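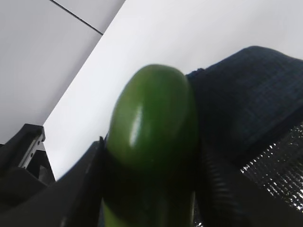 El dedo derecho se gasta antes que el izquierdo

Glória Correia empieza el turno con un cepillo de dientes y un bote de agua jabonosa. Limpia las estrías de la pinza, pasa la uña por cada una y anota el desgaste en un cuaderno. La célula de Hikesside, montada por Kalitz en enero, lleva 3864 horas de servicio y va por el tercer juego de dedos.

El pepino es mal cliente para una pinza. Tiene la piel cerosa, resbala, y si se aprieta de más queda una marca que sale a los dos días. Correia ajusta la fuerza con nueve piezas de prueba, siempre cogidas por la mitad inferior, y repite el ciclo hasta que ninguna gira al levantarla.

La cámara de la muñeca le da más trabajo. Mira hacia arriba, entre los dedos, y los brillos de la piel confunden al programa. Aníbal Macedo, el electricista, bajó la exposición y cambió el cable, que se pelaba por el roce – «lo había fijado yo mismo demasiado tenso», reconoce.

Los dedos aguantan hasta 1000 horas. El próximo juego ya está en el cajón, con los tornillos pegados en una bolsa.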